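From: Laurier Lemieux
To: deddale-dev
Subject: Re: [deddale-dev] Width estimate from finger tips, proposal to merge

On June 2026, Themba Makhubela wrote:
> The new width estimator is ready to merge. It finds both pads in the
> tool camera, fits a line to each inner face and gives the opening
> without any markers. On the Bucur set it stays within 4 mm across the
> whole stroke. I'd like it to replace the encoder reading as the
> default in Deddale by July. It also gives us a free check that the
> head view and the tool view are lined up in time.
> Any objections?

Yes, a few. I ran the branch on 241 clips from the bow tie task and I don't think it's ready to be a default.

First, 4 mm is a lot when the thing you want to pick up is a strap. The encoder does better than that on a bad day. If the point is to drop the encoder, say so in the proposal and we can argue about that instead.

Second, the line fit assumes two clean, dark faces on a plain background. Our table is pale wood with long wavy grain, and the segmenter likes grain edges far more than I'd expected. One head view and one tool view from the same setup:

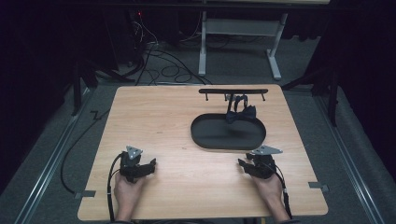
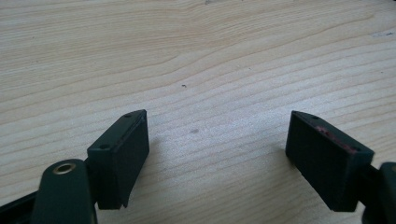
1. Pad wear. The right pad in the tool view has reddish-pink residue along its top edge, and on the left one the gripping material looks a bit lifted at the lower corner. Your fit treats both pads as the same rigid box. With the residue masked out by hand, the estimate moved by more than your stated error. Did the Bucur set have any used pads in it at all?

2. Shadows. Each pad block throws a soft shadow on the wood. In six clips the left face was fitted to the shadow, and the confidence score didn't drop. That bothers me more than the error itself – a wrong number with high confidence goes straight into the planner.

3. The time check. I don't see how this one is free. From the head the jaws are small and mostly side-on, and the tray and the rack behind it are just as black as the grippers. The Gruker tracker already swaps labels when a jaw passes in front of the tray. Matching its opening curve to yours will give you an offset, sure, but I'd want to see it beat the plain timestamp before I believe it.

4. Calibration. The config file still has the finger length from the old Bradex mount hard-coded (tool_cam.yaml, near the bottom). Please move it out before anybody else tests this, or we'll all be comparing different things.

What I could live with: merge it behind a flag, off by default, log both widths, and look at the difference after a month of normal use. If it holds up I'll drop the objection. I'd also like the failing clips in the test suite – I can push the list tonight, with the hand masks for the residue.

Laurier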